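Speaker notes: Reading a skin care label
Evening talk, Zolley library meeting room, December 2022

Slide 1. Title

Wait for people to sit down. Say where the restrooms are. Handouts are on the chair by the door, one per household please.

I worked behind a beauty counter for years and then in the back office of a small mail order shop. I'm not a doctor. If you have a rash that won't clear up, see one. Tonight is about reading the back of the bottle so you know what you are paying for.

Slide 2. Where the list is and how it is ordered

Ingredients go from most to least. The first few names make up most of what is in the jar. Once you get down to one percent and under, the maker can put them in any order they like. So a plant extract that shows up near the end, next to the preservative, may be there in a very small amount.

Ask: who has turned a jar over in the store and found the list was under a peel-back sticker? Let them answer. You are allowed to ask the clerk to open it for you.

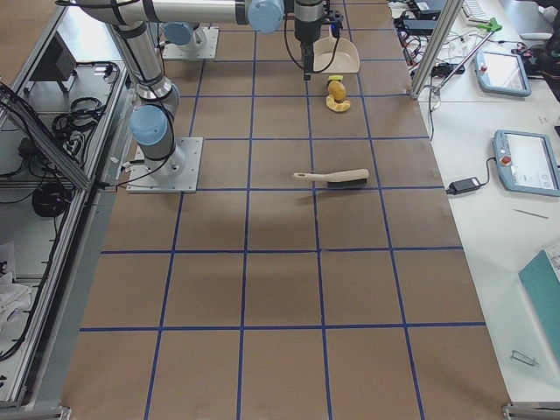

Water is first on most lotions, and people feel cheated by that. They shouldn't. A lotion is water and oil held together by an emulsifier, and without the water you have an ointment. When you compare two lotions at home, give each one its own patch of skin and keep the patches apart. Think of the grid in the picture, dark blue tape over brown cardboard, every cell with a border. On your arm you can do the same with a washable pen. One product per box, same boxes every day, and write down which is which before you start.

Slide 3. Words on the front

Skip if running late, it is on the handout.

"Unscented" and "fragrance free" are used differently. Unscented can mean a masking scent was added to cover the smell of the raw materials. If perfume bothers you, look for "fragrance" or "parfum" in the list itself.

"Hypoallergenic" has no fixed test behind it in this country. Same with "dermatologist tested." It tells you a test took place and leaves out how it went.

"Natural" I leave alone. Poison ivy gets a laugh here most times.

Slide 4. Price against size

Hold up the two Hinden hand creams, the tube and the tub. Same list on the back, word for word. The tub costs 2 dollars more and holds far more cream. The tube is handy for a purse, so buy one tube and refill it from the tub with a clean spoon. Wash the tube first and let it dry all the way.

Pass both around. Get them back before slide 6.

Slide 5. The little open jar

On the back of most packages there is a drawing of a jar with the lid off and a number with an M. 12M is twelve months from the day you open it. Write the date on the bottom with a marker. Mascara goes sooner than the rest, three to six months, and sooner still if you have had an eye infection.

Sunscreen has a real expiration date. Go by that. A bottle left in a hot car all summer should be thrown out whatever the date says.
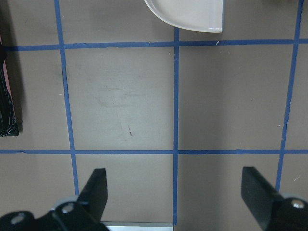 Blue painter's tape on a tabletop. The edges wobble a little.

Slide 6. Patch testing

Inside of the elbow or behind the ear. A small dab, twice a day, for a week. Stop if it itches or burns and wash it off with plain water. Don't test on skin you have just shaved.

For face products, do the arm first and then a small spot on the jaw for a few more days. Don't start two new things in the same week. With acids and retinol go slower, every third night to begin with.

Slide 7. Shade and batch numbers

The Petkov lipstick chart is the one people ask about. 525 and 921 look the same on the printed card and quite different on the mouth, 921 is browner. 101 is the clear balm and goes over either. Write the number down when you find one you like, the names get changed and the numbers mostly stay.

A batch code is something else, usually stamped on the crimp or the base. You need it if you are sending something back. Zalano asks for it on their return form, and a photo of the stamp is fine.

Slide 8. Questions

Usual ones: coconut oil on the face (can clog, try a small area), parabens (short answer, long answer on handout page two), does the fridge help (not needed, fine for eye gel).

Collect the creams. Stack chairs. Lights are by the coat rack.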